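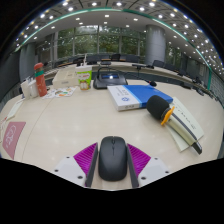

Wayne Lightfoot's rule was that a meeting room gets judged by its table, and he never budged on it. Fair enough. Chapter 9, then: the shared table.

Start with what collects there. Cups, bottles, handouts, a mouse, a microphone left on top of papers. Normal stuff. The Whiteley course notes give it 171 pages, we get one chapter.

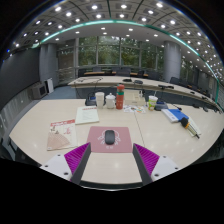 Then sort by who needs to reach it. Mouse near the person runing the slides. Drinks back from the paper. Handouts in one pile, mic where the next speaker can get at it. Excercise 1 first, then read on.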